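# About Barar

Barar is a suturing school, and a fairly small one, and we like it that way. Lorena Henríquez started it in Tirncombe with one long bench, a box of needles and a stubborn belief that anybody with patience can learn to close tissue well. We've since moved to a bigger room on Nordin Street (number 323, the door with the brass handle) and we now welcome 28 students each term, many of them nurses, veterinary assistants and residents who want more practice than their regular week allows.

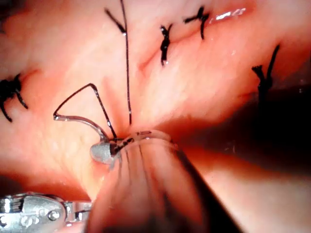
Our beginners' course starts with the hands, and Lorena is happy to spend a whole evening on how you hold a needle driver before anything gets stitched at all! After that comes spacing, then depth, then knots, and then a great many more knots. We teach with black thread, which is a kindness to tired eyes: you can follow a long strand down to where it enters the tissue, and the trimmed ends stand up in little tufts that are easy to find again when your teacher comes by to talk them over. The needle is curved, so your wrist has to learn the curve too, and that takes longer than most people expect.

Ignacio Marchetti teaches the evening groups and Latrice Quintanilla runs the open bench, where former students can drop in and keep their fingers limber (quite a few have been coming for years, and we love seeing them). Lyle Okafor answers the phone and can tell you which course has room. The next beginners' course opens in March, and the coffee is always on.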